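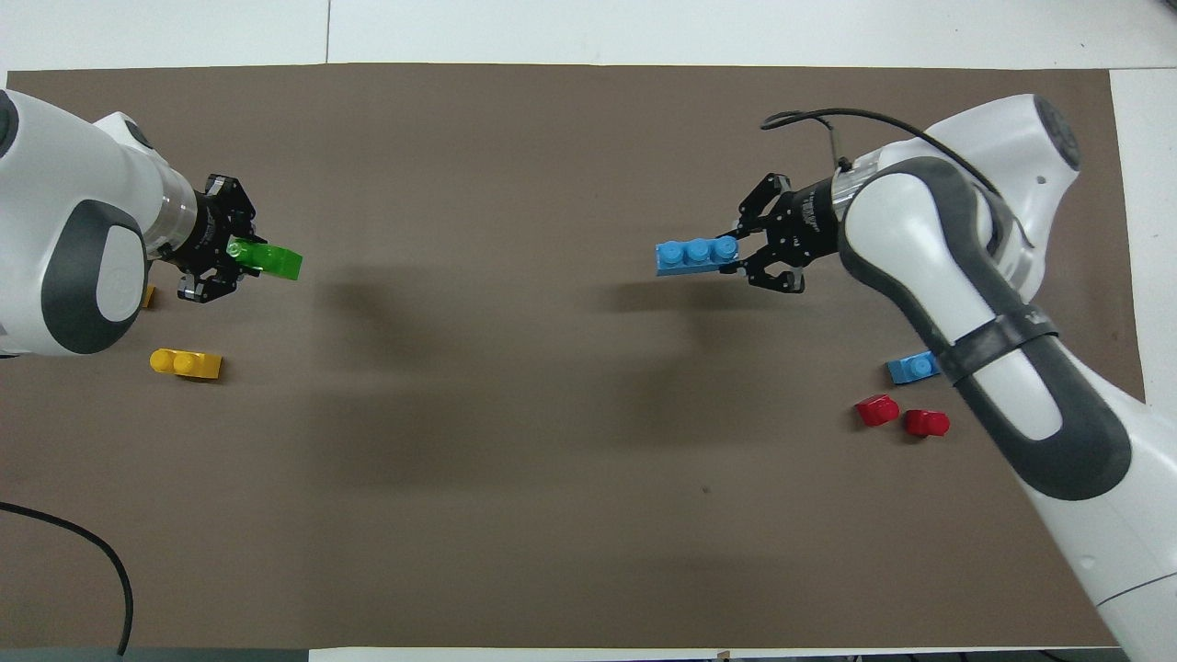 Figure 1. Head camera view, two-arm brick task: green brick in the left gripper, light blue brick in the right.

Print this page | E-mail this page

# Hindby Bricks: two-arm teleoperation demonstrations

## Summary

Hindby Bricks is a set of 114 recorded demonstrations in which a person drives two robot arms by remote control to pick up plastic toy bricks and press them together. The set was recorded at the Ionescu workshop in August and is meant for training and testing imitation learning policies on short tasks that need both arms.

The set is small. It is suited to fine-tuning, to checking a training pipeline end to end, and to comparing ways of handling two-arm actions. It is not large enough to train a general policy from nothing.

## Task

Each episode starts with loose bricks on a brown mat. The operator picks one brick with the left arm and one with the right, brings them together over the middle of the mat, joins them and puts the joined piece down. Both arms then return to their start pose.

Three variants are included:

- `join_any` – any two bricks may be used
- `join_named` – the two bricks are given in the text instruction
- `join_and_place` – as `join_named`, with a target side of the mat for the joined piece

The instruction is stored as plain English, for example "join the green brick to the light blue one". Instructions were written before recording and read out to the operator. They were not edited afterwards, so a few do not match what was done. These episodes carry `instruction_match: false`.

Bricks vary in colour, length and number of studs. Start positions were not measured. Whoever reset the mat scattered the bricks by hand, and some start on their sides. A brick may be hidden from the head camera by an arm for part or all of an episode.

## Collection

Demonstrations were given by Viorica Atanasov, Nikola Halilović and Marin Hoxha. Each operator sat behind the robot with a pair of hand-held leader arms, and the follower arms copied the leader joint positions. Gripper opening was mapped from a trigger on each leader. There was no force feedback.

Operators could see the table directly and were also given the head camera view on a monitor. Atanasov worked almost wholly from the monitor; the other two did not. This shows in the data – her approach paths are slower and keep the brick in clear view of the head camera for longer. Use `operator_id` if you want to split on this.

Every operator had a practice period before recording. Practice runs are not included.

Recording was started and stopped with a foot pedal. Some episodes have a second or more of stillness at either end. The loader can trim these with `trim_idle=True`, which is off by default.

## Contents of an episode

Each episode is one folder:

- `head.mp4` – colour video from the head camera
- `state.parquet` – joint positions and gripper opening, both arms
- `action.parquet` – commanded joint positions and gripper opening, both arms
- `meta.json` – operator, variant, instruction, outcome, notes

State and action are stored at 50 Hz. Video is slower and is matched to the state rows by timestamp. Do not match by row number. Joint order is base to wrist, left arm first, with the gripper last for each arm. Joint angles are in radians. Gripper opening runs from 0 (closed) to 1 (open) and is not corrected for brick width, so a closed grip on a brick reads above zero.

There is no wrist camera video, no depth and no touch sensing in this release.

## Outcome labels

`outcome` takes one of three values: `joined`, `partial` or `failed`. `partial` means that the bricks were touching but not pressed fully home when the operator let go. Labels were set by Špela Milošević from the video and checked by Panagiotis Hodžić. Where they disagreed, the lower of the two labels was kept.

Failed episodes were left in on purpose. To leave them out:

 load("hindby_bricks", outcome=["joined"])

## Known problems

- Seven episodes have a gap in the right arm state stream. They are listed in `gaps.txt`. The action stream is complete in all of them.
- The clear and light-coloured bricks are easily lost by colour-based trackers when a gripper shadow falls over them.
- Cables move with the arms and can cross the working area in the head view.
- The head camera was knocked once and put back by eye. Episodes after this have `camera_pose: b`. The shift is small but matters if you project joint positions into the image.
- All three operators are right-handed. In most episodes the left arm holds still while the right arm does the pressing.

## Splits

The supplied split keeps 50 episodes for training on `join_any` alone, for users who want a single simple task. The full split uses all variants and holds out episodes by brick pair, so that no pair in the test part appears in training. Please say which one you used when reporting results.

## Tools

The loader is part of Dredex and needs version 3 or later. Replay on hardware goes through the Emik driver. Before replaying, check joint limits and run at reduced speed with no bricks on the mat. Recorded paths bring the grippers close together, and small errors in base spacing are enough to make them touch.

Corrections to labels are welcome. Send the episode number and the timestamp.

Contact: Špela Milošević, Ionescu workshop | © Hindby Bricks contributors | Back to top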